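Filed under: Home & Kitchen > Wood > Worktops and Tables

Butcher-block

2021-03-29, by Kuldeep Rathore

Butcher-block is wood cut into strips or short pieces and glued together into one thick slab. I've lived with it for nine years now (a Trarnier worktop, bought second-hand from a shop in Tellthorpe), so forgive me if I get carried away in places. It's used for worktops, chopping boards, desks and workbenches, and most people have leaned on a piece of it without knowing the name.

The name comes from the butcher's trade. A solid round of tree trunk makes a fine chopping surface until it dries and splits, and glued blocks put up with all that hacking far better. The old ones are huge, heavy things with a dip worn in the middle. There's one in the back room of the Tulden museum that weighs 300 kilos, and I'm told it took a whole wall coming down to get it in!

How it is put together

There are two main sorts, and shops muddle them all the time. In edge grain the strips run lengthwise with their narrow sides facing up, so you get long stripes. In end grain the pieces stand upright and you see the cut ends, a bit like a chessboard. End grain is kinder to knives and dearer to buy. Edge grain is what you'll mostly meet on worktops and tables -- it's quicker to make and stiffer over a long span.

Maple, beech, oak and birch are the usual woods. I'm fond of beech myself, though it does sulk in damp rooms. Light woods show every tea ring, but they also sand back very nicely.

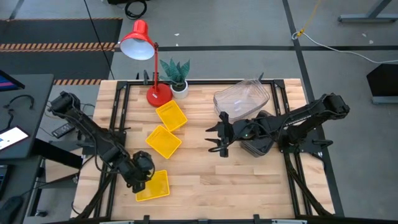
Looking after it

Wood swells across the grain when the air is damp and shrinks when it's dry, so a top has to be fixed down with a little room to move. Slotted brackets do the job. Mine was screwed tight by the last owner and had a crack by November, which I filled with glue and sawdust and have stopped looking at.

For food use, plain mineral oil is the common choice, wiped on and left overnight. Desks and benches can take a hard wax or varnish instead. My neighbour Girard swears by walnut oil, and we have agreed to disagree. Mop up spills quickly, keep hot pans off it, and oil the underside as well or the slab may cup.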